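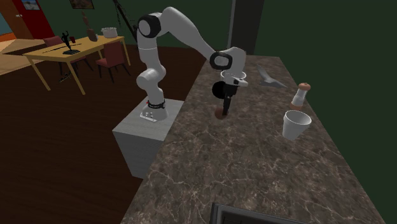
Tendono Kitchen: simulated workcell for recording manipulation examples

Tendono Kitchen is a ready-made simulated room for teams that train arm policies from demonstrations. An operator drives the arm by hand controller, the software records every step, and the finished episodes go straight into a training set. It runs on one workstation and needs no physical arm.

The package is made by Utgate and is sold by the seat. Current release: 14th August.

What the room contains

The arm is mounted on a fixed pedestal at the left end of a marble countertop. The open floor and dining area behind it are part of the room model and are always rendered, so a policy trained on the camera stream sees furniture, doors and wall color in the background and not a blank backdrop.

Small objects are placed on the counter at the start of each episode. The standard library has 162 of them, including cups, shakers, bottles, bowls and hand tools. Each one has a collision shape, a mass and a friction value that can be edited in a plain text file. You can add your own meshes in the same folder.

Tools held in the gripper are treated as separate bodies. If the grip is poor, the tool slips or drops, and the episode keeps recording. Operators can mark a drop with the left pedal or leave it unmarked and sort it out in review.

Recording

Each episode stores:

Joint positions and velocities
Gripper opening and commanded opening
Tool pose relative to the counter
Color and depth from up to 4 cameras
Pose of every loose object
The task sentence shown to the operator
Operator ID and any pedal marks

Cameras can be moved between episodes but not during one. A wide view that takes in the pedestal and the dining area is set up by default. Most customers add a close view over the work surface.

Episodes are written to disk when the operator presses Save. Discarded episodes are kept in a separate folder until you empty it. We recommend leaving them there until the reviewer has finished, as operators sometimes discard a usable run by mistake.

Placement and variation

The start layout can be fixed, drawn from a list, or sampled inside a region you paint on the counter. Sampling checks for overlap and for reach, so an object will not be placed where the gripper cannot get to it. The pedestal position is fixed in the standard license. Customers with the Aksoy add-on can move the pedestal and change its height.

Counter finish, wall color and lighting can be varied per episode. Changes of this kind do not affect the recorded motion. A saved episode can be rendered again later with a different finish, which gives you more image data without more operator time. Do not replay with a different friction value and treat the result as the same demonstration. The contact will change and the labels may be wrong.

Review tool

The review tool is called Tosta and is included. It plays episodes side by side, shows the task sentence, and lets the reviewer accept, reject or trim. Trimming removes idle time at the start and end only. Rejected episodes need a reason from the list, and the list can be edited.

Fidelina Zapata wrote the reviewer guide, which covers near misses, regrasps and pauses. It is installed with the software under Help.

Requirements

Workstation with a discrete graphics card, 12 GB of video memory or more
Linux, 64-bit
Hand controller with position tracking, or a 3D mouse
Foot pedal (optional)

A 3D mouse works for reaching and pushing. For tasks where a tool has to be kept at an angle to the counter, use the hand controller.

License and support

One seat covers one operator station and one review station. Packs of 5 seats are available. Recorded data belongs to the customer and can be used for any purpose, including commercial training. The room model itself may not be resold.

Support is by email on working days. Setup questions go to Orhun Coşkun and license questions to Zerrin Yurt. A 7-hour operator training course is offered online and can be split over two sessions.

Known limits

Liquids and powders are not simulated. A shaker can be picked up and tilted, but nothing comes out.
Cloth and thin sheets are handled as rigid objects.
Doors in the room do not open.
Dining area objects are background only and cannot be grasped in the standard license.
Depth images may show small gaps at the edge of the countertop when the camera is very low. A fix is planned.

Ordering

Send the number of seats, the name of the license holder and the type of hand controller you use. Academic pricing needs a signed letter from the department. Trial licenses allow saving and review but do not export.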